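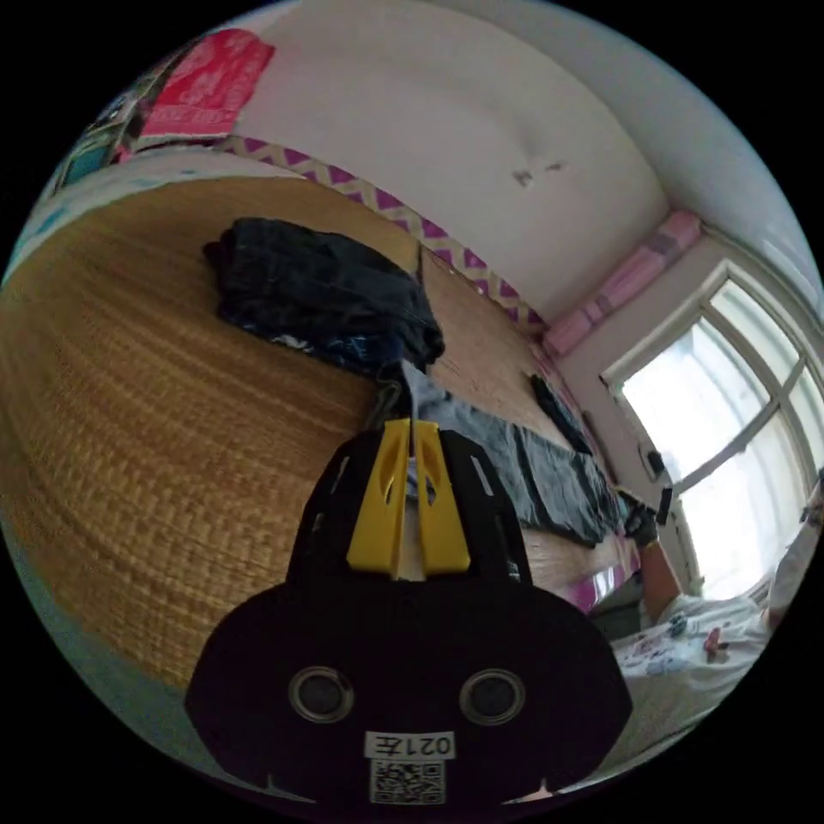 Figure 4. Wrist view from the hand-held gripper, garment subset. Fingers closed on a strip of light grey-blue fabric; woven mat underneath, dark navy garment further back.

4.2 Contact labelling from the wrist view

We use cookies to improve your reading experience. Accept all / Manage settings

The label we need per frame is simple: is there cloth between the fingers or not. Gripper width alone won't give it. Thin fabric adds almost nothing to the closed width, so a pinch on one layer and a pinch on nothing read the same on the width channel. Hence the visual check. Figure 4 is a typical positive. The yellow fingers are easy to segment, the cloth between them less so, and the rest of the garment runs on across the mat behind, in the same colour as the pinched part. Colour contrast with the background helps here. It does not help telling the pinched strip from the garment it belongs to.

Our first labeller (Brullonico v1) cropped a fixed box round the fingertips and classified the crop. Worked on plain tables. On the home recordings it fell over, mostly on woven mats and patterned bedding, where fine texture seen through the finger cutouts was read as cloth. We dropped the fixed box and now track the fingers first, undistort locally, then classify only the region between the inner finger edges. The finger mask is subtracted before pooling. Small change, most of the gain.

Training set for the labeller: 429 episodes, hand checked by 2 annotators, disagreements thrown out and not resolved. A further 145 episodes held back for testing, from homes not seen in training. We did not balance by fabric. We should have. Light cloth is over-represented and dark denim-like stuff is rare, see limitations.

4.3 Pose tracking with large plain areas

Camera pose comes from visual-inertial tracking on the wrist view. Bedrooms are hard for this. White wall, white ceiling, window washed out to white, all visible at once in Figure 4, and none of it gives stable features. What is left is the border strip along the wall, the posters at the upper left and the weave of the mat. The border pattern repeats, so matches slip along it by one period and the pose jumps sideways. The mat weave is worse up close, fine and self-similar.

Two fixes. (i) Features on repeating patterns are down-weighted using a self-match score computed once per keyframe. (ii) Anything on the gripper body is masked out, as it moves with the camera and pulls the estimate towards zero motion. The mask is static apart from the fingers, which come from the tracker in 4.2. People in view are masked too, with an off-the-shelf person segmenter; in Figure 4 this takes out the raised arms on the right and the gloved hand near the window frame. Masks are dilated a little. Too much dilation and you lose the window frame corners, which are often the best features in teh room.

Exposure is left on auto. We tried locking it, on the Stonska rig, and the garment folds went too dark to be any use to the policy.

4.4 Use in the policy

The planner (Poltadia) takes the contact label, the tracked pose and the undistorted image and picks the next grasp point on the garment. Contact is filtered over a short window before it is passed on; without the filter the planner regrasps on single bad frames. If contact drops during a lift, it backs off and re-plans from the current view, no attempt to recover the old grasp. Crude but predictable. The full garment state is never estimated. We compared against the Nomura mesh-fitting baseline, which does estimate it, and found the mesh fit drifts badly once a garment is in a heap, as the navy one in Figure 4 is. Spread cloth is fine with either.

Limitations. The labeller says nothing about how many layers are held. Dark fabric against the black gripper body gets missed when it folds back over the base. Fast wrist motion blurs the finger edges and the tracker then hands over a stale mask, we flag these frames and skip them. Loop closure is off for short epsiodes.

Reader comments (3)

clothbot_fan
Did you try the self-match weighting on tiled floors? We get the same one-period jump in kitchens.

m_wristcam
Re 4.2, is the local undistortion per frame or a lookup? Couldn't find it in the code.

reply from author
Lookup. Will add to the readme. Not tried tiles yet, should be the same problem.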